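The Small Kitchen at Vedside

In the reading room of the Vedside family library, the most requested item is not a book. It is a white tabletop with a play kitchen laid out on it, acquired last September and borrowed in place by families throughout the day. The library's toy collection, assembled with the Illberg Foundation, now holds 123 pieces of pretend food and tableware, of which a modest selection is put out at any one time.

Tariq Jafri, who oversees the collection, selected the first pieces himself. His guidelines ask that food be recognizable at a glance and that dishes be plain enough to serve several purposes. A plate may be a dinner plate in the morning and a steering wheel by noon.
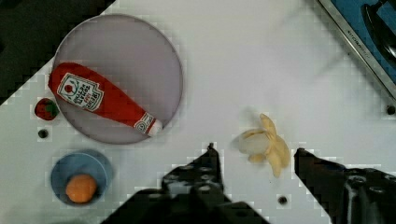
Ketchup for dinner: a soft toy bottle on the large plate, with fruit close by.

The ketchup bottle has proved to be the most popular condiment in the collection. Staff report that children of three and four will season everything with it, fruit included, and that parents are regularly served the results. The Foundation's reading list for caregivers recommends accepting such meals with good manners and asking what is in them.

Dishes receive as much attention in the guidelines as food. The library favors a mixture of sizes and depths, so that a child must decide where each thing belongs. Colanders hold a particular interest for younger visitors, who like to look through the holes before they find any other use for them.
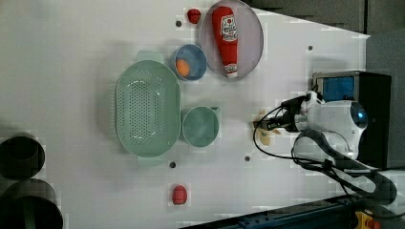 Color was a matter of some debate. An early proposal from the supplier, Skasteo, called for bright primary shades throughout. The library chose softer greens and blues for much of the tableware and left the strong colors to the food. Mr. Jafri considers the decision sound. "A strawberry should be the reddest thing near it," he says. "The bowl can wait its turn."

The selection is changed every few weeks. At the end of each session, families are asked to return fruit to the fruit basket and dishes to the shelf beneath the window. Pieces that have gone home in a coat pocket may be left at the front desk without explanation.

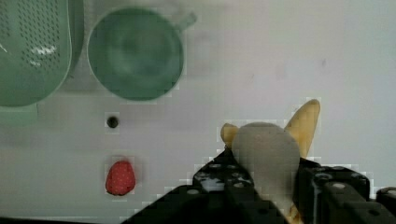
Strawberries are the pieces most often lost, owing to their size, and the library keeps spares. Larger items fare better. Of the 54 pieces supplied in the first delivery, 53 were present at the most recent inventory.

Care of the collection follows a simple schedule. Hard pieces are washed in warm water with mild soap and set out on towels to dry. Soft pieces are cleaned by hand and returned only when dry all the way through. Anything with a split seam or a rough edge is withdrawn for repair.
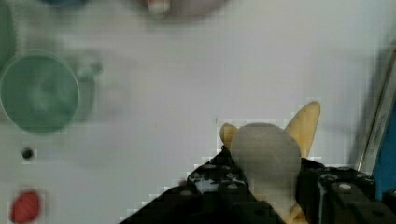
Families wishing to arrange a similar kitchen at home are advised to begin with very little: a plate, a bowl, a cup and a few kinds of fruit. The Grabowska branch lends starter sets on the same terms as picture books, and nearly 50 households have made use of them. Requests may be made at the front desk of either library.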